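From: Dwynwen Lougher
To: Staff and affiliates list
Date: 26/10/2025
Subject: Re: Changes to the print quota and the closing of the Okosura copy room

Dear colleagues,

Thank you to all who wrote in after the first notice on printing. The replies below cover the points raised most often. Please read them before sending a new request to the help desk, as several of the forms have changed.

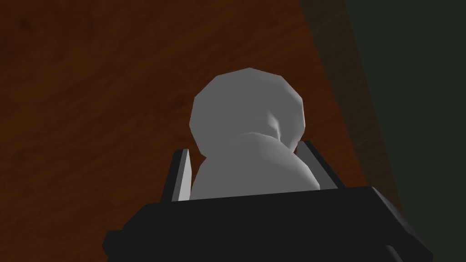 Office of Shared Services — Print, Mail and Supplies

The yearly quota for staff is now 3000 black and white pages. The quota for affiliates and visiting members is 1000. Color pages are charged to the unit's own account and are not taken from the quota. Pages left over at the end of the year do not carry forward.

Units that print exam papers or public notices may apply for a further 3000 pages. The head of the unit must sign the request. Requests sent in by individual members of staff will be returned.

The copy room in the Okosura building will close at the end of February. The large-format printer will move to the Hirkar annex, ground floor, next to the mail slots. Binding combs and covers will be kept there as well. Keys to the old room should be handed in at the front desk in an envelope marked with your name and unit.
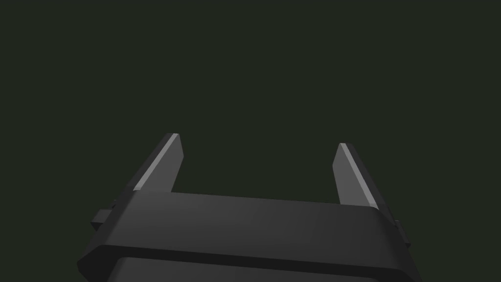

Encarnación Nieto asked whether jobs sent from home would still wait in the queue overnight, as her unit relies on this when papers are due early in the morning. They will. Jobs are held until midnight of the following day and are then deleted. A deleted job is not charged.

On 80-gram paper: this remains the standard stock. Heavier paper may be used in the side tray only. Labels and clear film must be taken to the annex, where staff will run them for you.

The earlier message is copied here for those who joined the list after it went out.

> From: Dilwyn Morris
> To: Staff and affiliates list
> Subject: Changes to the print quota and the closing of the Okosura copy room
>
> Please be advised that the print quota is under review and that new limits will apply to all units. Comments may be sent to this list or to Darmawan Teoh. Staff who hold a key to the Okosura copy room are asked to confirm this in writing.
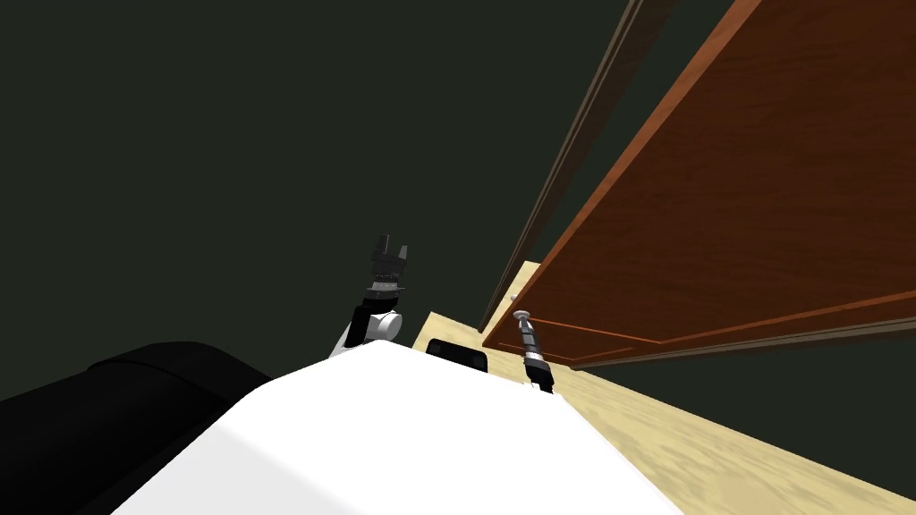
Image credit: Myfanwy Hughes

Darmawan Teoh will continue to take comments on the color charges. Questions on keys and on the move to the annex should come to me.

Units with their own desktop printers are not affected by the quota — toner for these must still be ordered through Ukora, using the unit's account number.

Dwynwen Lougher
Office of Shared Services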